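# Bedding and folding, December

The guest room gets its winter bedding at the start of the month. This page covers the heavy blanket and some of the folding that gets done on top of it. The notes are mine, and Rongrong Cao corrected the washing parts.

The room is small, with one bed, a Noden chest of drawers and a Vimard lamp on the sill. The bed doubles as the folding table. It is wider than the kitchen counter and a better height for the back.

## The blanket
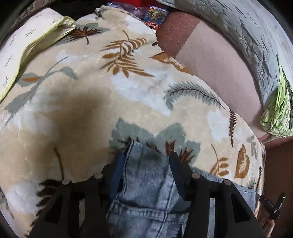 Winter bedding goes on in layers: a fitted sheet, a thin cotton cover, then the plush. We bought ours from Vavia two winters ago and it has been washed every April. The fern and leaf print in orange-brown and gray-green has a cream ground behind it, so spills need attention the same day. The pillowcase is from a different set, cream with small gray marks like bird footprints and a pale yellow-green trim. We stopped trying to match sets a while ago.

Washing notes from Rongrong: cold water, half the usual soap, no softener. The spin stays at 900. She tried a faster one once and the pile came out flat on one side – it took a soft brush and most of an evening to lift it.

## Folding

Small pieces get folded first and left on the blanket until the pile is ready to go into the drawers. The Böttcher basket holds whatever is still waiting. Anything blue stays apart from the whites, even when dry, as some of the older pieces still rub off a little color. 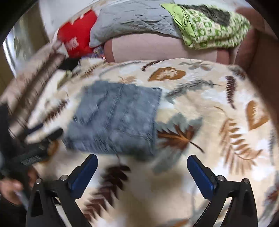
**Does a plush blanket need to be ironed after washing?**

Leave the iron out of it. Heat flattens the pile and can mark it for good. Shake the blanket hard, hang it over two lines so the weight is shared, and brush it once it is fully dry.

The blanket goes back into its cotton bag in spring, on the top shelf of the closet, with the thin cover folded inside it. The bag is 100 percent cotton and gets washed at the same time – cold, with the pillowcases.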